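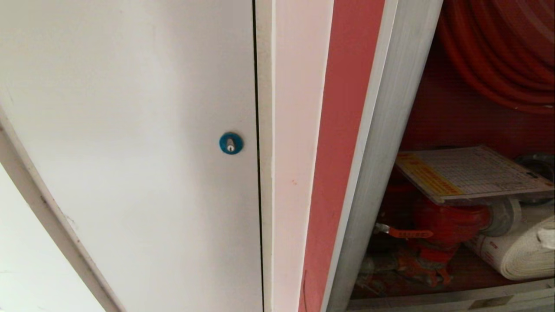
Finds cabinet, white door, blue lock.

May, Irkgate finds room

Started 8.20. Trays from the lower ditch fill came back from washing last night, all under context 124. Kamala had them laid out by spit, which saved me an hour. Most of it is tile and grey ware, the same as last week, with a fair amount of animal bone and two lumps of slag that I have bagged separately.

Two coins from the fill. SF 498 is a small copper alloy piece, badly worn on one side, with a radiate head just readable on the other under low light. No legend that I can make out. SF 502 is thicker and still has soil stuck hard to the reverse. I did a little dry work on it under the microscope with a thorn and then left it alone. It needs Ludivine. Weights are on the cards.

Checked the find spots against Loïc's plan. 498 plots where it should, against the north edge. 502 plots on the wrong side of the section line, in what we have been calling the recut. Either the peg was read backwards or the recut is earlier than we thought. Asked Loïc to go back to his level book before anybody changes the matrix. He says he took that reading himself and is fairly sure of it.

Silica gel in box 5 had gone pink again. Swapped it for a dried batch and put a new strip in with it. The lid on that box does not seat properly at one corner and I think we should stop using it for metal. The boxes from Lecomte are better but we have only the small ones left.
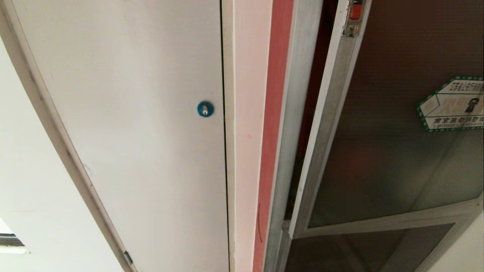 Pottery from the same fill goes to Huguette at Clelska for spot dates. I have picked out the rims, the mortarium sherd and the three pieces with graffiti, and left the body sherds for a later batch. The register and the key list need to agree before anything goes out, so on the key list I have put the door with the round blue lock and no handle down as "blue", and both coins are entered against it. Hideaki, please use the same word on your sheets.

Rang Ivel about X-ray time. They can take the iron objects at the end of the month if they arrive packed flat and numbered on both sides of the bag. The nails can go together. I would like the possible stylus done on its own plate.

To do:
Loïc to check the level for 502.
Ludivine to look at the reverse of 502.
More small find cards, we are nearly out.
Re-bag the charcoal from 124, labels are running.

Stopped 17.10.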